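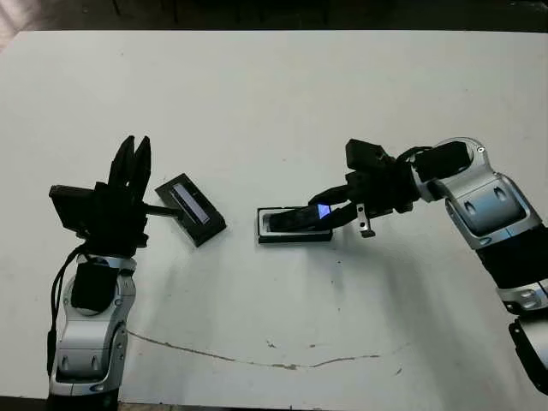 Figure 2. White tabletop with a jointed silver and white arm and black gripper at left.

4. What happens to a communiqué once everyone has gone home

4.1 Building the corpus

I should start with how I ended up with the texts, as the how matters a fair bit for what I can claim about them. The Nerkemholm Dialogue puts out a closing communiqué after every ministerial round, plus the odd statement between rounds when something flares up. The secretariat's own website only keeps the latest version of each one. If you want the version that was read out in the press room (and I very much did!), you have to go looking in places that grabbed it on the day, and in my case that meant the Sukprasert collection, which holds the paper handouts, and the Estex wire archive, which holds whatever their reporter on the spot typed or pasted into the system.

Between the two I was able to pair 127 communiqués with their later web versions. Cut into paragraphs, that came to 2386 units, and I read every one of them, some of them more often than I'd recommend to a friend. Reda Ait Ali had warned me that the pairing would take longer than the coding, and she was right by a good margin. Paragraph numbering in the handouts starts over after each heading, while on the web it runs straight through, so an early mention of "paragraph 9" in a delegate's notes might point to any of several places. I matched on wording first, then on order, and where neither settled it I left the paragraph out of the edit counts but kept it in the totals.

A few communiqués exist only as a wire story with long quotations. I went back and forth on these. A wire quote is a selection, and the person selecting was on deadline and had an editor who wanted the bit about tariffs up top. In the end I used them for dating changes and for nothing else. Anyone who'd prefer to see them thrown out altogether can do so from the table in the appendix, where they're flagged with a dagger, and the pattern in 4.3 holds either way.

4.2 Coding the changes

Each change between the press room text and the web text got one of 4 codes: correction, softening, hardening, or relocation. Correction covers typos, wrong titles and the name of a country spelled two ways on one page. Softening and hardening follow the verb ladder that Ashok Dixit set out in his work on conference language, where "note" sits near the bottom, "welcome" in the middle and "commit to" at the top. A move down the ladder is a softening and a move up is a hardening. Relocation is my own addition. It's for a paragraph that keeps its wording but gets shifted, say from the opening section into an annex.

I know relocation looks like a housekeeping category. I thought so too when I drafted the codebook, and I nearly folded it into corrections. What changed my mind was a long conversation with Thodoris Karamanlidis, who sat on the drafting side for several rounds and was generous with his time. He told me that delegations would fight harder over where a sentence sat than over what it said, on the theory that ministers read the first page and their staff read the rest. "You could have your verb," as he put it to me, "if I could have my page." Once I'd heard that, I couldn't very well leave placement out.

Prapai Klinhom coded the full set alongside me, working from the same codebook but without seeing my sheet. We agreed on corrections nearly all the time and on hardenings most of the time. Softenings gave us grief. The trouble is that plenty of them don't touch the main verb at all. They slip in "where appropriate" or "in line with national circumstances", or they swap "by January" for "in due course", and the ladder has nothing to say about any of that. We sat down over the disagreements and wrote a rule for adverbials and another for dates, then recoded the lot. The earlier sheets are kept with the later ones in case somebody wants to check how much the new rules shifted things.
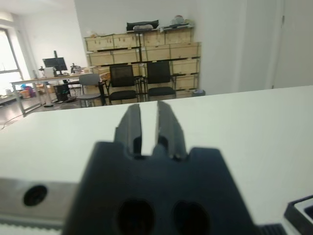
The second rule, the one about dates, deserves a bit more explaining than the codebook gives it. A deadline can vanish from a communiqué in two ways. It can be struck, leaving a promise with no end point, or it can be handed over to another document ("as set out in the work program"), in which case you have to go and see whether the work program has a date in it. Often enough that document hadn't been published when the communiqué came out. I decided to code a handed-over deadline as a softening only if the date couldn't be found in the other document in its first public version. That's a stricter test than some colleagues would like, and it makes my softening count smaller than it might have been. I can live with that.

4.3 The case of the fisheries annex

Let me take one case at length, as the counts on their own don't give you much feel for how this goes. The communiqué dated Oct 22, 2022 had a paragraph on fisheries subsidies in its opening section. In the handout, ministers "commit to a shared register of payments". In the Estex copy the sentence is the same, word for word. In the web version it has gone to an annex, where ministers "welcome work towards" the register.

So that's a relocation and a softening in one go, and it's easy to tell a sinister story about it. I'd be careful. Decha Noiphan, who handled the text for one of the smaller delegations, remembers the annex version as the agreed one and the handout as an older draft that went to the photocopier by mistake. Karamanlidis remembers it the other way about. Neither of them kept a marked-up copy, and I haven't found one in the Sukprasert boxes either, although the folder for that round is thin compared with its neighbours and I can't rule out that something went astray before it was catalogued.

What I can say is how it was reported. Every regional paper I checked ran the "commit" wording, as you'd expect with a handout in everybody's bag, and none of them ran a follow-up when the web text changed. The Tronatwood briefing notes, which a lot of advocacy groups lean on for background, quoted the press room sentence and gave a link to the web page that no longer contained it. Readers who clicked through would have had to scroll down to the annex, find a weaker sentence and work out for themselves that it was the same promise. I doubt many did!

There's a second wrinkle. When the register came up again at the following round, two delegations cited the earlier paragraph in their opening remarks, and they cited different versions. One spoke of honouring a commitment. The other spoke of building on work that had been welcomed. Both were quoting an official text of the same communiqué, and going by the minutes the chair let both remarks stand and moved along to the next agenda item, a discussion of port inspection fees, to which I return in section 5.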